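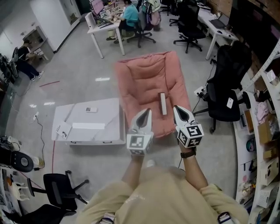
Turgate Makerspace > Robotics & Automation Group > Community Help

Marker cubes keep dropping out when I close in on the thing I'm picking up

Posted by slowservo in February

Hi all! I've been building a pair of hand-held grippers for the Prudis project (you move them around yourself, the software learns from the recording, and some day the arms on my bench do the boring part). Each gripper rides on a white cube with square markers on its faces, and an overhead view works out where the cubes are. My test is about as dumb as I could make it – small white box standing up on a puffy pink cushion, reach in with both hands, pinch it, lift it.

Most of the reach tracks beautifully and then it goes to pieces right at the end. My last log had 2532 frames and 283 of them had no pose at all for the right cube. They're nearly all bunched up in the last bit before the fingers close, exactly where I need them! The left cube is much better but it still jumps now and then.

What I've tried so far: recalibrated twice, slowed my hands way down, swapped the gripper cable for a longer one so it wouldn't tug. Slowing down helped a little. I also moved the chairs back a bit so I'd quit bumping my elbow on an armrest, and that did wonders for my mood and nothing for the log.

I do have the view from the gripper itself too, looking out over the jaw pad, and I'm wondering if I should lean on that for the last few inches and forget the cubes. There's another marker propped up by the shelves I could use as a fixed reference. Or is that just making two problems out of one? I'd love to hear from anybody who has gotten past this without buying more stuff. 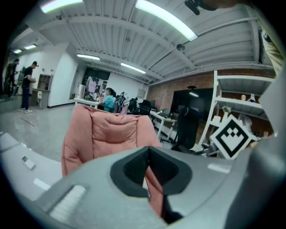
mudflap_ee

Don't give up on the cubes yet. I had nearly the same thing with the Lytvynenko cube mounts and it was two problems on top of each other.

First one is your wrist. When you go in for a pinch you roll your hand without noticing, and the overhead view ends up with one face nearly edge-on and another one half behind your forearm. Play back a bad stretch and look only at the cube. If that's what you see, rotate the cube 45 degrees on its mount so you've always got two faces showing. Redo the offset afterward or your fingertips will be off by a lot (ask me how I know).

Second one is exposure. What are you running? I was on auto and every fast move smeared the small squares. I locked it at 1/500 and turned the gain up. The picture got ugly and the detection got way better. Also check what the markers are printed on. Glossy stock under tube lights will white out a face at certain angles, and plain matte paper fixes that for pennies.

I'd keep the gripper view as a backup. The fixed marker is a good idea for lining up the two views at the start of a run, but once you're close to the cushion you may not have it in sight any more.

cuvon_fan

Just get the Cuvon tracker kit, no markers needed. Works great for me.

mudflap_ee

They said without buying stuff lol

papertape

Agree on the matte paper. One more thing, weigh your gripper. Mine got a lot steadier once I had it under 500 grams, and I shaved off 200 just by moving the battery to my belt. Tired hands wobble, and the wobble shows up right when you're trying to be careful. And if a gap is only a few frames long, fill it in and move on. The long gaps I throw out, whole take and all.

slowservo

Okay, played it back and it's totally my wrist on the right side. I roll it every single time! Turning the cube tonight, and exposure was on auto, so I'm locking that too. Will post the new log once I've redone the offset.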